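Doorstep Diary: Notes from the Gesbridge campaign trail

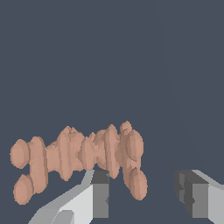 One reader wrote in after last month's item to say that candidates only ever turn up in Gesbridge when they want something, and that she had lived on Drolley Road for 29 years without seeing one of them in between. Fair enough! I've had her email open on my kitchen table all week (well, the laptop has) and I think she's largely right, so I went out with the canvassers for two evenings to see what it looks like from the other side of the door.

First thing to report: my feet hurt. We did 41 doors the first evening, starting at half past five, and I had on the shoes I wear to the office, which was daft. The candidate had walking boots on under a very nice suit. She told me the suit is for the leaflets and the boots are for the hill up to the Prakmont estate, and having now climbed that hill I wouldn't dream of arguing.

What I hadn't expected was how little politics there is in it. I'd imagined great rows about the council tax. Mostly people want to talk about the bus. The number 5 used to go right round by the health centre and now it stops at the bottom of the hill, and I must have heard that from every second household, usually with a hand pointing down the road in case we'd missed it. One man kept us so long on the subject of the timetable that his tea was called twice from the kitchen. He's voting for the other side, by the way, and told us so cheerfully right at the end.

The second evening I went out with the other lot, to be fair to everybody. They go about it differently. They carry a clipboard with a proper survey on it, and you get asked to put your worries in order, roads, parks, bins and so on, and I could see people's eyes going to the telly behind them. But their candidate is very good with a silence. He just stands there looking interested until somebody says what's really bothering them. At one house that turned out to be the fence round the Vitale playing field, which has been leaning over since the winter, and he wrote it down and drew a little sketch of it too.

Will either of them do anything about it? I asked both. She said she'd raise the bus at the first full council meeting if she gets in. He said he'd get the fence looked at whether he gets in or not, and I've made a note of that, so he needn't think I'll forget.

I did put our reader's point to them as well, the one about never seeing anybody between elections. She went a bit pink and said the last councillor had set up a surgery in the library but only three or four people ever came. He said a surgery in the library at ten in the morning is no use to anyone with a job, and he has me there, I've never been able to get to one myself.

So, a small request. If you've been to one of those surgeries, or tried to and found the door locked, drop me a line and tell me how it went. I'd also like to hear from anybody up at Prakmont about the bus, particularly if you're coming home late and walking from the bottom stop in the dark. I'll print as many as I can fit in the June issue.

The hustings are in the church hall at seven in the evening, with tea beforehand from half past six. Questions can be handed in on paper at the door if you don't fancy standing up. I'll be near the back, in sensible shoes.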